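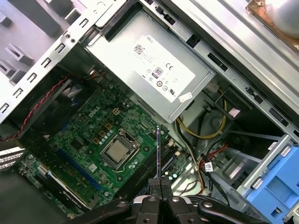 Un bloc d'alimentation Dell dans sa tour ouverte, étiquette comprise.

Ustilton change d'ordinateurs, ou l'art de jeter proprement

Vous l'aurez remarqué au bruit : les vieilles tours du deuxième étage s'en vont. Le remplacement du parc, annoncé en juillet avec un diaporama et des viennoiseries, est entré dans sa phase concrète, celle où l'on découvre ce que les gens rangent derrière leur unité centrale. Je ne dresserai pas l'inventaire. Le propriétaire du chausse-pied peut passer à l'accueil.

Le projet porte un nom, Ballen, choisi à l'issue d'un vote auquel neuf personnes ont participé. Il consiste à remplacer les postes fixes par des portables, à vider les disques et à confier le reste à Tusorgate, qui reprend le matériel, démonte ce qui peut resservir et envoie le solde au recyclage. Le devis parle de 730 kilos. Je ne sais pas qui a pesé, mais je salue le geste.

C'est Mihret Hailu qui coordonne l'affaire, en plus de son vrai travail. Elle me prie de rappeler trois fois que les fichiers enregistrés sur le bureau Windows ne sont sauvegardés nulle part. Je le rappelle donc une fois, en faisant confiance à votre mémoire : ce qui n'est pas sur le serveur disparaîtra, y compris le dossier « Nouveau dossier (8) » et tout ce qu'il représente pour vous.

Côté calendrier, chaque équipe reçoit un créneau par courriel. Le matin, on rend l'ancien poste avant 9 heures ; l'après-midi, on récupère le nouveau. Entre les deux, certains ont demandé ce qu'ils étaient censés faire. La direction suggère de « profiter de ce temps pour échanger ». La compta a prévu un tarot.

Les écrans restent, les claviers aussi, sauf ceux dont la touche Entrée ne remonte plus. Les câbles sont à déposer dans le bac gris près de l'ascenseur – démêlés, précise la consigne, rédigée manifestement par quelqu'un qui n'a jamais essayé. Pour les souris, les avis divergent et la réponse viendra par courriel, comme tout le reste.

Plusieurs d'entre vous ont voulu racheter leur machine. C'est possible, moyennant un formulaire de deux pages et une signature de votre responsable. Le disque sera retiré, la garantie est morte depuis longtemps et le ventilateur fera le bruit que vous lui connaissez. Il y a déjà une liste d'attente, ce qui en dit long sur l'attachement, ou sur le prix des ordinateurs.

Pour finir, la salle de réunion Ha sert de dépôt jusqu'à la fin de l'opération. Les réunions qui devaient s'y tenir sont déplacées à la cafétéria ou, si personne n'y voit d'objection, annulées. Questions et réclamations auprès de Mihret, de préférence après son café.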